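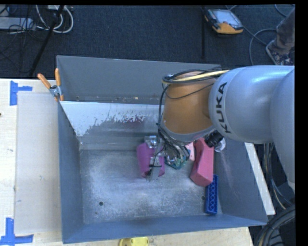

The grey bin on the bench, toys still in it

Sokthorpe Toy Library Forum > Storage and Sorting > Metal bin for mixed toys, keep or replace?

benchend
Posted in April, 7.40 pm

We've had this open metal bin on the wooden bench for years and everything that comes back without a home goes into it. At the moment there's a blue brick, a long pinkish-red block, something purple and curved, and a few other bits. The floor of it is badly scuffed, with whitish marks over the middle, and there are two small round holes in it.

I'd like to know whether people think it's worth keeping. The alternative is a pair of plastic tubs from the Emix range, which would cost us 290 for the full set with lids and dividers. I've got no strong feelings but I do have to put the order in before the end of the month.

marrowfat
Keep it. Scuffs don't matter. We have one at Hesholm that looks worse than that and it gets used every session. Ours came out of a school kitchen and I can't see it ever wearing out.

The whitish marks might come off with washing up liquid and a nylon pad. If they don't, leave them alone. Don't use wire wool or you'll be picking bits of it out of the toys.

tuppence_h
I'd replace it. Metal is loud. When a child tips a load of blocks into a metal bin in a small hall you can't hear yourself speak. We changed to plastic two years ago and I wouldn't go back.

Also what are the holes for? Small parts will go straight through.

benchend
Drainage, I assume, but I didn't buy it. Beads could get through. Bricks couldn't.

marrowfat
Then don't put beads in it. Beads should be in a jar with a lid anyway.

The noise can be sorted with a bit of felt or an old bath mat in the bottom. That covers the holes as well.

quietlane
A bath mat goes manky in a month unless somebody takes it home and washes it. I'd go for a cut piece of rubber matting that you can wipe. Merrick sell it off the roll, or they did when I last went in.

On the wider question, I think the size is the trouble more than the metal. One large bin means everything ends up in it and no one sorts it out. We had 800 pieces through the returns box last year and most of the time went on putting sets back together.

tuppence_h
Agree with quietlane about size. 8 small tubs, one for each kind of toy, picture on the front. Children will put things away themselves if they can see where they go.

marrowfat
Ours don't. They put everything in whichever tub is nearest and then we've got eight mixed bins to sort instead of one. I'd sooner have it all in one place and go through it at the end with a cup of tea.

benchend
I can see both sides. Does anyone check the bricks as they sort them? I've been putting odd ones back with whatever set looks close.

quietlane
We keep a spares bag for odd bricks – it saves a lot of guessing. Anything cracked goes in the rubbish straight away.

benchend
Right, I'll price up the matting and hold off on the tubs for now. The bin can stay on the bench until the summer and we'll look at it again then.

tuppence_h
Fair enough. I still say it's too loud.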